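Flerkia

Flerkia is a student robotics project based at Mullstead, where it runs as an extracurricular club and, for part of the year, as a graded lab course. Its members program two-armed tabletop robots to handle household objects such as cups, boxes and pen holders. The project is best known locally for the Trilora, a yearly contest in which student teams present a single tabletop task and are scored on how reliably their robot can repeat it.

Name

The name was picked by a vote of the first group of members and has no meaning in any language. Early notices spelled it in capital letters, which led some people to take it for an abbreviation. The spelling with one capital has been used since the club's first handbook.

History

Flerkia began as an evening study group for students who had finished the introductory programming course and wanted to work with real hardware. The group first used small wheeled robots, which were cheap and easy to repair but left little to do once line following and maze solving had been covered. Members then asked for access to a pair of robot arms that had been used for teaching demonstrations.

The move to arms changed the way the group worked. Wheeled robots could be shared out one to a student, while the arms had to be booked in turns. A booking sheet was set up, and teams of 4 became the normal size. The lab course was added later and takes its exercises from the club's own task list.

The current handbook is dated 16 July 2021. It replaced a set of loose notes and was the first to include a full chapter on lighting and table setup.

Organization

The club is open to all students at Mullstead, with no entry test. New members spend their first sessions on safety rules, emergency stops and moving a single arm by hand. They may book both arms after a short practical check.

Teams keep a written log of each session. The log lists the task, the objects used, the number of attempts and the result of each attempt. Logs are kept in the lab and may be read by other teams, including during the contest season. This rule has been argued over more than once – some teams feel that it gives away too much – but it has stayed in place.

Equipment and tasks

Each workstation has a table covered in black cloth and two arms placed at the left and right sides, each fitted with a parallel gripper. Views from above the table are used together with close views from the grippers. Objects are ordinary household items, and teams may bring their own if they are light and have no sharp edges.

Tasks are grouped into two levels. Level 1 tasks use one arm and one object. Level 2 tasks use several objects, and may require one arm to stay clear while the other works. Cup tasks are found at both levels, as plastic cups are light, survive being dropped and come in colors that are easy to tell apart.
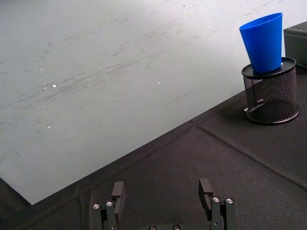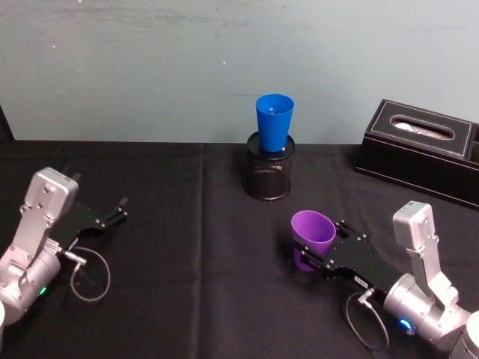
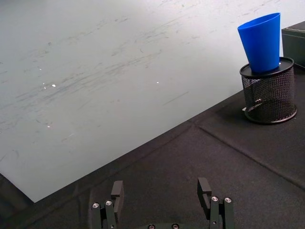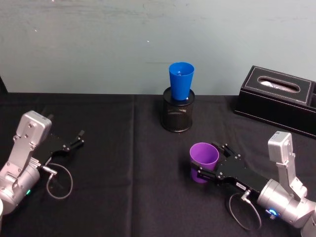 Work on a cup task, with a blue cup at the pen holder. In the second and fourth pictures the right gripper holds a purple cup.

The Trilora

The Trilora is held each March. A team names its task in advance and is given a fixed period in which to run it. Complete runs earn full points and partial runs earn half. A run is stopped if an arm touches the wall or if a team member reaches over the table.

The highest score recorded under the present rules is 253 out of a possible 300. It was set with a Level 1 task, and later teams questioned whether simple tasks were being rewarded too heavily. The rules were changed the next year so that Level 2 tasks carry a higher value per run, with the maximum total left as it was.

The winning team receives the Jasińska cup, which is kept in a cabinet outside the lab. A separate prize is given for the best session log. It is judged on clarity alone and has sometimes gone to teams that placed near the bottom of the main table.

Course use

In the lab course, students complete four exercises from the Level 1 list and one from Level 2. Grades are based on the log and a short report, with a smaller share for the robot's performance. Students who are also club members may not hand in a task they have already entered in the Trilora.

See also

Trilora rules and scoring
List of Level 2 tasks
Mullstead student clubs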